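Search tips Go Enter a keyword

Clearing and washing a cloth-covered table

Small round tables collect empties, bottles and tubs over the day. Clear everything before the cloth comes off; a fuzzy fabric drags, and anything tall will topple when it is pulled.

Start with the drinks cans. Tip each one over the sink, rinse with 3 cm of cold water and drain upside down. A crumpled can holds liquid in its creases, so turn it twice. Check locally whether cans should be crushed – some sorting plants prefer them whole.

Medicines go back to a high cupboard with the cap closed. Keep the printed label on and wipe the outside with a barely damp cloth.

Shake the cloth outdoors, then brush it in the direction of the pile. Blot cola marks with cold water and a drop of washing-up liquid. Do not rub. Soft printed fabric washes at 30 degrees, inside out, on a slow spin. Leave 6 hours on a line before refitting.

Wipe the bare table top, dry it, and refit the cloth with an even drop all round.

Shona Yule

Last updated: January

Related tips
Removing lint from fleece throws
Rinsing tins and cans for recycling
Storing round tablecloths without creases

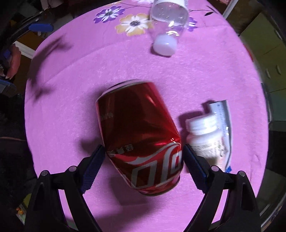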